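June, notebook, morning entry

Second trial of the oil finish from Korent on the ash boards. The first coat was put on yesterday at four in the afternoon, with a cloth, and I wiped the rest after 20 minutes as the tin says. This morning the surface is still a little sticky near the ends, where the grain is open and drinks more.

Weight of board A before oil: 546 g. I forgot to weigh board B, so please do not use it for the comparison. Humidity in the store room was 53 per cent, which is better than last week, but the window to the Anmont side does not close well.
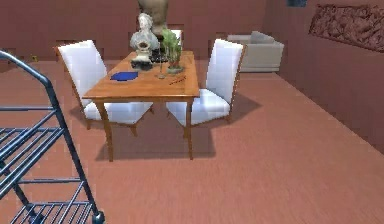

For the second coat I will thin the oil a little and sand before with 200 paper, only along the grain. Yammine sent the wrong paper again (86 sheets, all too coarse). I have put them on the low shelf and they can be used for the old doors.

Question to colleagues: did somebody try the Tusov wax over this oil? I am afraid it will stay soft. I would wait one week more before to test it.

Cloths are drying flat outside. Please do not fold them.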